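Hismont Tool Return Kit, Bench Version
Part of the Gondano line of work cell add-ons
Page updated 8 June 2023

The Tool Return Kit is a software and fingertip package for two-finger grippers. It covers one shop-floor chore: picking hand tools off a bench and putting them back in their case. It runs on arms already installed for other work and uses the wrist camera as its only sensor.
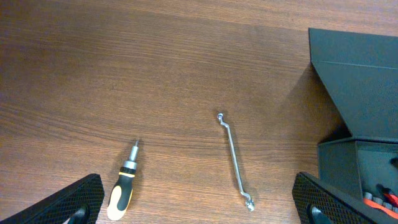
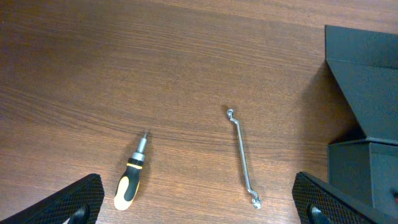

Screwdriver and offset box wrench on a wood bench, case at right.

What the kit does now

Picks single hand tools from a flat, uncluttered surface. Supported types are screwdrivers, combination wrenches, offset box wrenches, hex keys over 100 mm long, and slip-joint pliers. Tools must lie at least 12 mm apart. Closer than that, the planner reports a blocked grasp and moves to the next tool.

Polished chrome was the main source of missed picks in the first release. A bright reflection along a shank can be read as an edge, and the fingers then close off center. The November release takes a second view from a slightly different wrist angle before committing to a grasp. This adds to cycle time and can be turned off for tools with a matte finish.

Offset wrenches are gripped on the straight part of the shank. The ring ends lift the shank off the bench, so grasp height is computed per tool and is not taken from the bench plane.

What it does not do

Loose sockets and driver bits are not supported. The fingers can hold them, but placement into a molded holder is not repeatable enough to sell. The kit also does not open or close case lids. An operator leaves the case open at the start of the run and shuts it at the end.

Straps, cords and rags are treated as obstacles. Tools under them are skipped and listed in the run log.

Can it replace a person at cleanup? For a mixed bench at the end of a shift, no. A person clears the same bench faster and deals with the bits as well. The kit makes sense where the arm is idle between jobs and the same few tools come out every time - fixture changes are the usual case.

Specifications

Maximum tool mass: 200 g
Tool types per profile: 8
Fingertip surface: diamond pattern, black
Camera: wrist mounted, supplied by customer
Controller: Skestero cell controller or equivalent
Bench surface: any opaque finish; glass and mirror-finish steel excluded

Setup

Each tool is taught by placing it alone on the bench and running the Learn routine, then jogging the arm to its slot in the case. If the case is moved, only the case position has to be taught again. Keep the lid clear of the approach path. An open lid also throws a shadow on the bench, and dark tools lying in it may need a lower detection threshold.

Ordering

Sold through the Arroyo office. Application questions and sample tool tests go to Janelle Yap, applications engineering. Send the tools and the case together - slot fit cannot be judged from drawings.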